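About Jostis

Jostis is a contract processor of powders, granules and slurries. We mill, classify, blend, agglomerate and dry materials to customer specification, on a toll basis, from laboratory trials through to full commercial lots. Customers retain ownership of their material and formulations at all times.

The company began as the toll milling division of Keogh, a minerals supplier, and has operated independently under managing director Aidan Phelan for the past 7 years. Our head office, laboratory and main plant are at Pundcombe. All pilot work is carried out in the same building as production, and the process engineer who runs a trial also writes the batch instructions for scale-up.

Capabilities

Size reduction is by hammer mill, pin mill or fluidised bed jet mill, depending on hardness, moisture content and target distribution. Heat-sensitive and low-melting materials can be milled cryogenically under liquid nitrogen. Air classification is available in line with the jet mill or as a separate operation on material supplied pre-milled.

Blending is done in ribbon and double-cone units with liquid addition. The largest vessel has a working capacity of 400 kg. Wet granulation is followed by fluid bed or tray drying, and finished granules are screened and metal-detected before packing into bags, fibre drums or bulk bags.
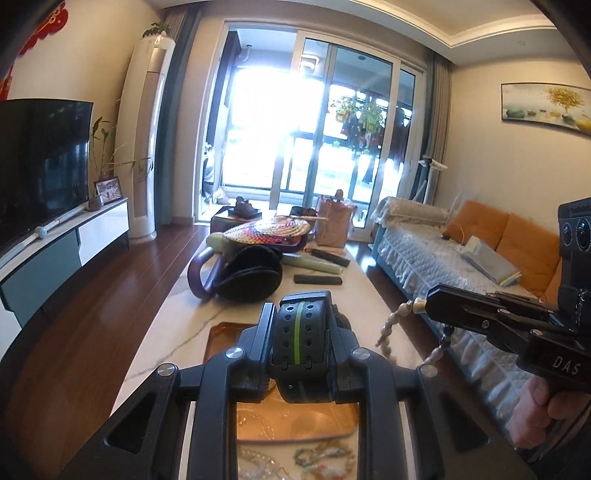
Page 2 of 4

Illum

Illum is our in-house batch record system. It logs mill speed, feed rate, classifier setting, inlet and outlet temperature and operator sign-off against each lot number. Customers receive an extract with the certificate of analysis. Retained samples are held for the shelf life of the product or as agreed in the tolling contract.

Laboratory

The laboratory at Pundcombe measures particle size by laser diffraction and sieve analysis, loss on drying, bulk and tapped density, and angle of repose. Surface area and microscopy are arranged through outside laboratories where required. Last financial year the laboratory completed 236 feasibility trials, of which 69 proceeded to pilot scale.

Industries served

Most of our work is for manufacturers of coatings and pigments, ceramics, fertiliser and soil amendments, polymer additives and construction products. We do not process pharmaceuticals, food or explosives. Materials classed as combustible dusts are accepted following review of the customer's explosibility data and safety data sheet.

Starting a project

A trial normally requires a representative sample, a current safety data sheet and a target specification. Enquiries are assessed by the process engineering group, and a written quotation is issued before any material is received on site. The plant closes for scheduled maintenance each March, and deliveries cannot be accepted during that period.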